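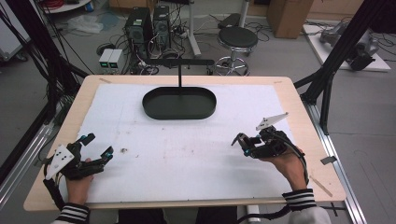 Figure 2. Oval tray with T-shaped stand on the paper-covered work table.

3.2 Table surface and stand

All hanging tasks in the Furura study were done on the same kind of table, a light wooden top with one large sheet of white paper over it. The paper was fixed with tape at the corners and left a border of wood visible around it (Figure 2). We selected paper after trials in February, when participants worked directly on the wood and small items such as thin chains were difficult to find again. On white paper a dropped item is seen quickly. The paper also keeps marks, and we did not replace it for every small smudge or speck. A new sheet was placed only when a mark could be confused with an item of the task.

The stand is a dark green oval tray with a raised rim. A thin black rod rises from the middle of the tray and holds a horizontal bar, so that the stand has the shape of a letter T. Stands of this type are used at home for bracelets and necklaces, and the tray receives rings or other small things. For our purpose the two parts ask for different kinds of care. An item on the bar must be balanced, while an item in the tray must only be put inside the rim.

The stand was placed at the back center of the sheet, with the rounded ends of the tray pointing left and right. In this position the bar is parallel to the front of the table and both of its ends can be reached by a seated person. In the Usbridge sessions we also tried the stand turned by a quarter. Participants then used mostly the near end of the bar, and the far end stayed empty - this order was not kept for the main study.

Each session had 10 rounds, with up to eight items in a round. The participant was free to choose the order and the side. A round was finished when all items were on the bar or in the tray, also if two items were touching. Items which fell on the paper could be picked up again, and we noted the fall together with the end of the bar where it happened. Results for the two ends are compared in Section 4.1.

We use cookies to improve your reading experience. Accept | Settings
Contact | © 2025 Clurarier | Back to top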